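Blue Bags

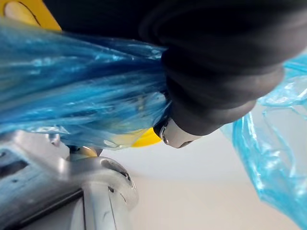
Translucent blue, with yellow behind it.

The Utstead job was a contents pack. The client was a Mr. Teun Van Hecke, whose aunt had kept a toy repair shop on the ground floor and lived over it. The shop was to be emptied into bags, the bags into crates, and the crates onto a truck to Wultmont, where a storage unit had been paid for through October.

Estela Tapia ran the bagging. Desmet, the firm she worked for, used two grades of bag. The clear grade was for trash and was tied with a single knot. The blue grade was for goods. A blue bag was filled to two thirds, pressed flat to drive out the air, gathered at the neck, twisted three turns, folded back on itself and closed with a tape collar. The item number was written on the collar. If the number went on the film it rubbed off in the crate.

The blue film was thin. When it was pulled tight it showed what was inside well enough to check color and general shape. It did not show cracks.

Milan Vandenberghe had been with the firm for two weeks and overfilled everything. His bags would not twist. Estela opened four of them, took a third out of each, and closed them again while he watched.

"Where does the rest go?" he said.

"Another bag."

"That's another number."

"Then it's another number."

The job sheet allowed 479 numbers. By noon on the first day they had used 30 and had not finished the window shelves.

Behind the counter was a set of steel racks with plastic parts sorted by color. Red and green went quickly. The yellow rack was slower. It held wheels, roofs, ladders, a tray of small glossy wedges that fit nothing else on the rack, and flat panels with a rounded opening in each. The panels were the awkward item. Their corners went through the film if the bag was dropped, so Estela had them packed upright, edges to the middle, with a second bag pulled over the first from the opposite end. This used twice the film. She noted it on the sheet under Materials.

Milan held one of the panels up to the window. "What's it off?"

"It doesn't matter what it's off."

"It says parts. It should say what of."

She looked at the sheet. The column was headed Description and the firm did require it to be filled. She had written "yellow, flat, opening" nine times.

There was a ledger under the counter. Mirjam Van der Linden had kept it herself, in pencil, one line to a repair: date in, owner, fault, part used, date out. The last entry was numbered 2909. It had a date in and no date out. The owner was N. Willems. The fault was given as "door missing" and the part as "yel. panel, round window, 1, plus wedge."

Estela read the line again and then went along the bottom shelf, where the unfinished work was. The articles there had paper tags on string. The one tagged 2909 was a toy bus, about 35 centimeters long, with a hole in the side where the door should have been.

"We're bagging the shop," she said. "We're not running it."

Milan said he hadn't said anything.

She cut the tape collar on the last yellow bag and took out one panel and one wedge. The panel went into the hole from inside, at a slant, and would not sit. She turned it over. It still would not sit. The wedge turned out to go in under it, thick end toward the front wheel, and when it was pushed home the panel came up level and held.

She closed the yellow bag again with a new collar and corrected the quantity on the sheet. The bus she put in a blue bag of its own, with no crate number. Under Description she wrote "bus, repaired." Under Destination, where every other line said Wultmont, she left a space.

At four she telephoned Mr. Van Hecke. She told him the racks were done, the window shelves would be finished in the morning, and the film was running over estimate because of corners. Then she asked if he knew anyone called Willems.

"There's a Nathalie Willems at Clirkby," he said. "She must be thirty by now. Why, is there something owing?"

Estela turned the ledger around and looked for a column with a price in it.

"Nothing's written down," she said. "Do you have an address?"

He went to look for one. Milan had started on the blue rack - the parts hardly showed in the bags at all - and she could see from where she stood that he was filling to two thirds.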